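Winter bedspread with the teddy bears — put it away or leave it on?

berhanu_t
Every year I have the same question. Mine is the red and white one with bears, gift boxes and snowflakes, and it covers a large bed. It is already April and it still lies there.
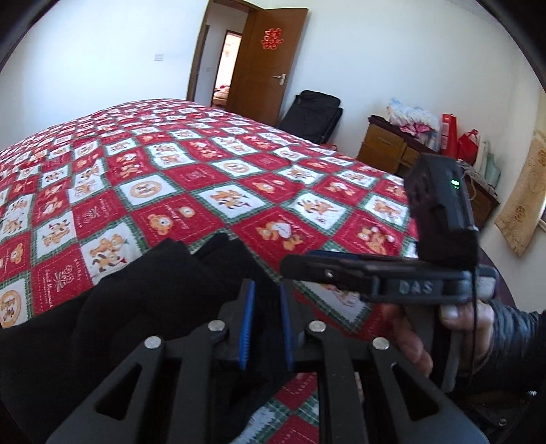

Yi-chun Yip
Put it away, please. A quilted cover keeps dust, and in the warm months you will only throw it on the floor at night. Wash at low heat, dry fully, then a cotton bag.

berhanu_t
I have a vacuum bag from Lilora, it cost 15. Is it good for this?

pakhei_ho
I would not do it. I kept a quilt in one for seven months and the filling stayed flat — even after two washes. Cotton bag, top shelf.

Yi-chun Yip
Same opinion. Fold it in a different place each year, so the lines do not become permanent.

ywtu
I must disagree with both of you. My vacuum bags are eight years old and the quilts are fine, if you do not take out all the air. Also, why must it go away? Bears are not only for December. In Tulham we have cold nights until June.

pakhei_ho
The bears can stay, but the snowflakes in June are a little strange to me.

berhanu_t
Thank you all. I will wash it on Saturday and use a cotton bag. Does red color run at low heat?

ywtu
Wash it alone the first time.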